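Clog

A clog is a type of footwear with a thick sole and a roomy, closed toe. Many clogs have no back or only a strap at the heel, so that they can be put on without laces or buckles. The word first referred to shoes made partly or wholly of wood. It now also covers shoes molded from rubber, foam and other soft materials.

History

Wooden clogs were worn in many parts of Europe by farm workers, miners and mill hands. They were cheap to make, lasted well on rough ground and kept the foot above mud and standing water. Willow, alder, poplar and birch were common choices, as these woods are light and easy to carve when green. In the market town of Rorby, clog making was a winter trade, and finished pairs were sold at a fair held each December. The town museum holds 300 pairs, most of them work shoes.

Types

Whole-foot clogs are carved from a single block of wood. Wooden-soled clogs have an upper of leather or cloth, usually nailed to the edge of the sole. Overshoes, also called pattens, were worn over indoor shoes to protect them from dirt.

Molded clogs are made by filling a metal mold with heated foam. They are light, can be rinsed clean and often have holes in the upper.

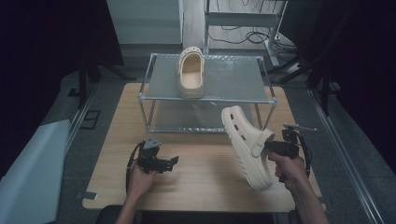 Beige clogs with ventilation holes. The heel strap is attached with a round rivet.

Use

Clogs remain common in kitchens, hospitals and gardens, where floors may be wet and shoes must be cleaned often. Some workplaces do not allow open holes in the upper, as hot or sharp items may pass through them. Wooden clogs are also worn for dancing, in which the sole is struck against the floor to mark the beat. The Tarkside clog dance is performed in sets of 3 pairs.

See also
Galosh
Patten
Sandal
Slipper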